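First visit to a temple, what should we know?

posted in Religion and Customs, 24 February 2022

My husband and I moved to the Kistach side of town in June and keep driving past the Hindu temple on Usmani Road. We aren't Hindu and were both raised Methodist, but we'd like to go in and see it. The sign at the gate says visitors are welcome and doesn't say much else. I don't want to walk into the middle of something or offend anyone.

What I've got so far is a list of things I'm unsure about:

Clothes. It is cold in the mornings and we would be coming in layers. Is a zip-up jacket or a sweatshirt with a hood all right, or should we dress like we would for church?

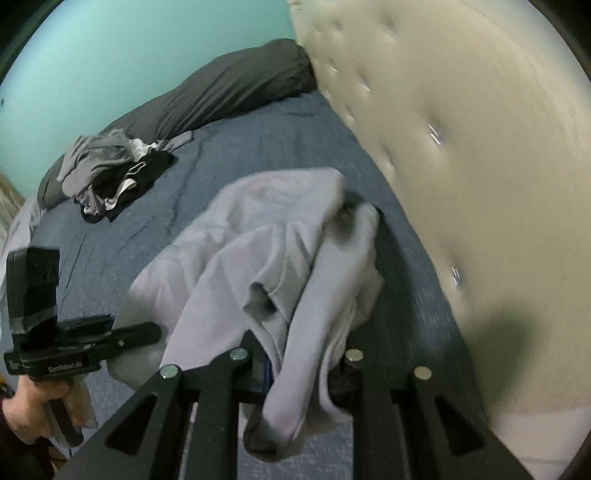
Shoes. I know they come off. Do people leave them outside, and do we keep our socks on?

Offerings. Do we need to bring something? My neighbor said fruit, but she has never been.

Time of day. We would rather not be in the way, but we would also like to see part of a service if that is allowed.

Any help appreciated. We have a 6 year old who would be with us, if that changes anything.

Posted by Cumiva

Janamer

I have gone to that temple for years. You will be fine. Socks are okay, and most people keep them on in winter because the floor is stone. There is a shoe rack to the left of the front door, inside the porch. Leave your shoes there before you go through the second door.

For clothes, cover your shoulders and knees. Nobody dresses up on an ordinary morning. A hooded jacket is fine as long as the hood is down inside. I would leave leather belts and bags in the car — not everyone cares, but some of the older members do.

You don't have to bring anything. If you want to, whole fruit or flowers are good. Don't bring cooked food from home. There is a donation box by the office.

The morning aarti (the lamp ceremony) starts at 8:30 and takes less than half an hour. Stand toward the back and do what the others do. When the plate with the flame comes around, people pass their hands over it and touch their forehead. You can do that or let it go by. After that the priest may hand out prasad, a small piece of food that has been offered. Take it in your right hand. Children are welcome and there are usually several running around. Turn your phone to silent and ask before taking any photos of the shrines.

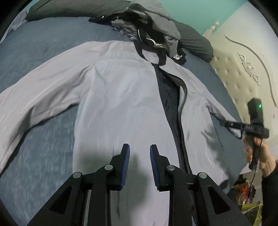

Cumiva replied that this covered nearly everything, and asked whether it matters which way you walk around the shrines, as she had read it should be clockwise.

Yes, clockwise, so the shrine is on your right. If you forget, just turn around.

lakeside_60

Never been to that one but went to a wedding at a different temple. It was long and the food was very good. Parking was terrible so get there early.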